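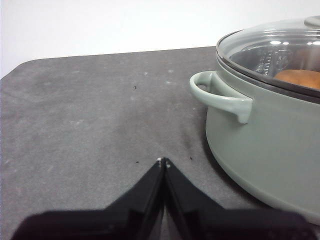 Grippers on test at Bomcombe
1 July 2023

Parkia says its long-finger gripper will pick up an irregular object 99 times out of 100. The figure is on the front of the leaflet, in large type, and the leaflet doesn't say which objects, on which arm, or who was standing next to it at the time. We had a pair of them on loan at Bomcombe with a Plokura controller, and a kitchen job to try them on: lids, knobs, handles and vegetables, with an electric hot pot in the middle of the table.

I should say where I stand. I have sat through a lot of gripper demonstrations, and most of them use a foam block or a plastic duck. Both are easy. A potato is a better test than either, having no flat side to speak of and a skin that can be slick or gritty depending on the potato. A glass lid is better still, at least if you don't mind buying new lids.

So these are working pictures with a few notes. The full log is with Krūmiņa, and anyone who wants to argue with it is welcome to.

The view from the wrist

The fingers taper to a point and come together at the tips, and the wrist camera looks straight down the length of them. On paper this is the selling point: you see what the fingers see. What you mostly get is a large dark blurred gripper in the bottom of the view and the interesting object off to one side. Beside the pot, with the side handle well within view, I could still not have told you how far the tips were from it. The pale marks on the fingertips look like wear to me. Parkia's leaflet has a paragraph on the toughness of the coating, and I would read it with that in mind.

The lid is a separate problem. Glass gives the camera a row of bright reflections, and software that looks for edges tends to find those first. Plokura's answer is a setting called mode 1101, which is meant to ignore glare. I changed it back and forth through most of an afternoon and would not swear to a difference. Perhaps it needs a darker room, although a gripper that needs a darker room is going to have trouble in a kitchen.

Two arms and a potato

The gripper on the right has the potato up in the air, level with the top of the pot, held by the long finger and the rest of the claw. I'll give Parkia that one, as a hold. The left gripper was moving when this was taken, over the lid of the Bear hot pot, and whether both arms can share a space this size is a question the leaflet leaves alone. The controller does have a collision check. It is switched off when you open the box, and the page on how to switch it on is page 170.

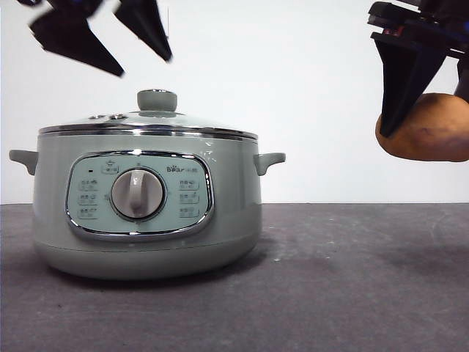
Indrek Rätsep has written to say that I am being unfair about the controller, that every supplier ships with the check off, and that I would complain about false stops if they didn't. He would also like it known that the wrist camera can be tilted with a shim, and that he has had good results on fruit. "Try it on pears before you write it off," he says.

I may. I would want to see his log as well, failed picks included, as 'good results' covers a lot of ground. And a shim is an extra part – if the camera needs one, it ought to be in the box with the camera.

For now my view of the fingers is that they are decent, the camera is badly placed, and the 99 should come off the leaflet until somebody prints the list of objects beside it. The loan has been extended and we will go on with heavier vegetables. Requests by email, please, and no foam blocks.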